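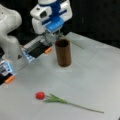

Dronance to Open Table Showroom and Workshop in Mottram

MOTTRAM – Dronance, a maker of work tables for schools, studios and small offices, will open a showroom and workshop in Mottram in August. The site will employ 27 people at first and will carry the full Urnero line of tables, benches and shelving.

The workshop covers 900 square meters on the ground floor of a former printing works. Tables that were previously cut and finished at two separate sites will now be made under one roof. Dronance expects to ship nearly 200 tables a week from Mottram once both shifts are running. 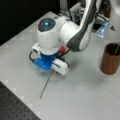
Urnero tables are sold in three heights and four widths, with fixed or folding legs. Replacement tops can be ordered separately and fit frames from earlier years. Customers choose from six colors, and a plain light gray like that of the tabletop shown has been the most requested by schools. Dark green and off-white are new this year.

Prices for the standard table start at $427, with delivery included inside the county. The largest model, with folding legs and a shelf underneath, costs $997. Orders of ten or more tables qualify for the company's trade program, Promo, which also covers assembly and the removal of old furniture.

The showroom will be open from 9 a.m. to 5 p.m. on weekdays. Color samples can be picked up at the front desk or requested by mail.

About Dronance
Dronance designs and builds tables and storage for shared workspaces. Its products are sold directly and through regional dealers.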